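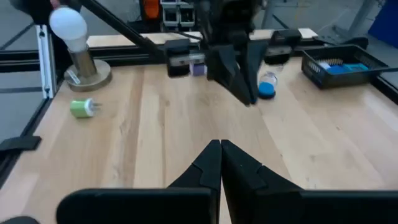

*Photo: Roel Verbeke, Silladau bench*

## Budgeting for a two-arm bench

Quotes cover the arms. Everything else is your problem, so price it first.

1. **Start with the table.** Ours is timber inside a metal extrusion frame. Allow 90 hours for assembly, whatever Hendrik tells you.
2. **Buy spare fingers.** We order from Willems at $40 a set and keep more than seems dignified.
3. **Set a line for props.** A bulb in a metal holder, a green and white plug adapter, a blue-lidded container, a mesh basket - our first batch came to $307, and finance queried every cent.
4. **Add 17 per cent for freight** if you're outside the metro area.

Get the second arm quoted with the first. Ours was "phase two" until September, at a less charming price.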